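Palomino, le matin avant l'ouverture

Yaneth Zapata ouvre à sept heures. Enfin, elle arrive à sept heures, le rideau reste baissé encore un bon moment. On passe par la cour, on enjambe des cageots. Café tout de suite, debout, dans un verre. Elle parle en épluchant, elle ne s'arrêtera pas de la matinée.

Palomino, c'est une cantine de midi, rue en pente, quartier de Drestirden. Un plat, une soupe, un dessert. Pas de carte. « Les gens me demandaient la carte au début. Je leur disais : la carte c'est moi, asseyez-vous. » Elle rit, puis se reprend. « Bon, j'étais plus jeune. Maintenant j'écris quand même le plat à la craie. »

Elle est venue à la cuisine par les boissons. Trois étés sur les marchés, une glacière, des jus de fruits faits la veille au soir dans l'appartement. Goyave quand elle en trouvait, sinon poire, sinon ce qui restait sur les étals à la fermeture. « Je vendais de la poire en disant que c'était de la poire, hein. Il y en a qui vendent de la pomme en disant autre chose. »
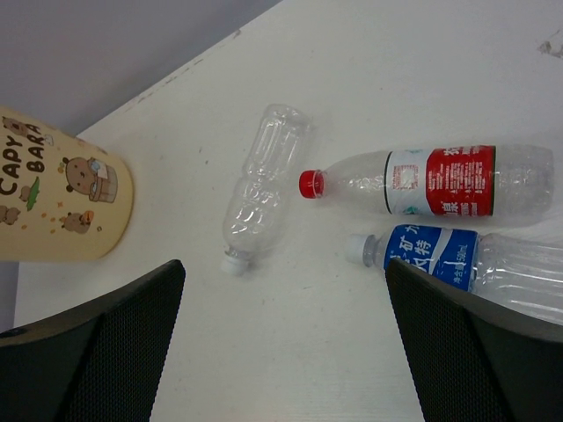 Trois bouteilles vides, couchées sur la table blanche.

Les bouteilles, justement. Sujet sensible. Elle a longtemps tout servi en plastique, par habitude de marché, et puis une cliente lui a fait la remarque, un mardi, devant toute la salle. « J'étais vexée comme un pou. J'ai boudé une semaine. Après j'ai acheté des carafes. » Les carafes viennent d'un hôtel qui fermait, dépareillées, certaines avec un éclat au col qu'elle a poncé elle-même. Le plastique, il en reste, pour les commandes à emporter. Elle ne s'en cache pas. « Quelqu'un qui descend au travail avec sa soupe et son jus dans un sac à dos, je vais lui donner du verre ? »

Retour aux fourneaux. La soupe du jour : maïs, pomme de terre, un peu de poulet, coriandre à la fin. Elle goûte, grimace, resale. Sa grand-mère la faisait avec trois sortes de pommes de terre, dont une qui fond complètement et qui épaissit. Ici elle se débrouille avec deux. « Il manque quelque chose et je suis la seule à le savoir. Ça m'énerve tous les jours. »

Le producteur s'appelle Uris — c'est le nom de la ferme, pas du monsieur — et livre à 15 kilomètres à la ronde, pas plus loin. Il a essayé de lui faire pousser la fameuse patate jaune. Deux saisons. La première a gelé, la seconde a donné de quoi remplir un saladier. Elle l'a mangée seule, un dimanche, sans en parler à personne. « Même pas à mon fils. Surtout pas à mon fils, il aurait tout fini. »

Combien de couverts ? Elle déteste la question. Elle attrape pourtant le cahier, mouille son doigt, tourne. La semaine passée, 178 repas, emporté compris. Elle referme. « C'est bien. C'est trop, certains jours. Quand j'ai commencé je me disais, si un jour je fais ça, je suis riche. » Et alors ? « Et alors j'ai mal aux pieds. »
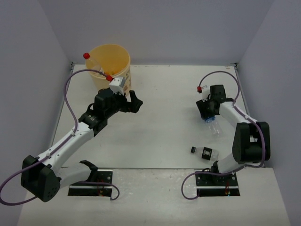

Drirkby — n° 7 — p. 15

Neuf heures passées, le pain arrive. Discussion sur le trottoir, la farine a encore augmenté, le boulanger veut revoir son prix. Elle revient avec les sacs, soucieuse. Elle n'a pas touché à ses tarifs depuis deux ans et ne sait pas comment l'annoncer. Un panneau ? De vive voix ? « Les habitués, je vais leur dire un par un. Les autres liront l'ardoise. »

On lui a proposé un deuxième local, plus bas, près de la gare. Grande vitrine, terrasse. Elle a visité, elle a même pris des mesures, puis elle a rendu les clés le lendemain. Pas de fenêtre dans la cuisine. « Je passe mes journées là-dedans, moi. Je veux voir s'il pleut. »

Ce qu'elle aimerait, en revanche : fermer en mars. Tout le mois. Rentrer voir sa mère, cuisiner avec elle tant que c'est possible, noter enfin les quantités. Parce que sa mère ne pèse rien, jamais, et les recettes envoyées par téléphone sont inutilisables. « Elle me dit : tu mets de la farine jusqu'à ce que ça suffise. Maman, ça suffit quand ? Elle raccroche. »

Un livre, un jour ? Elle lève les yeux au ciel. On le lui a déja demandé. Elle veut bien un cahier, photocopié, agrafé, posé près de la caisse. Avec la soupe dedans, et la vraie liste des pommes de terre, pour ceux qui auraient la chance de les trouver.

Le dessert n'est pas commencé. Riz au lait, cannelle, zeste de citron. Elle cherche la râpe, ouvre trois tiroirs, jure en espagnol, la retrouve dans l'évier. Il faut la laisser maintenant. Elle nous met quand même un bol de soupe dans les mains, trop chaud, sans cuillère, et repart remonter le rideau aux trois quart.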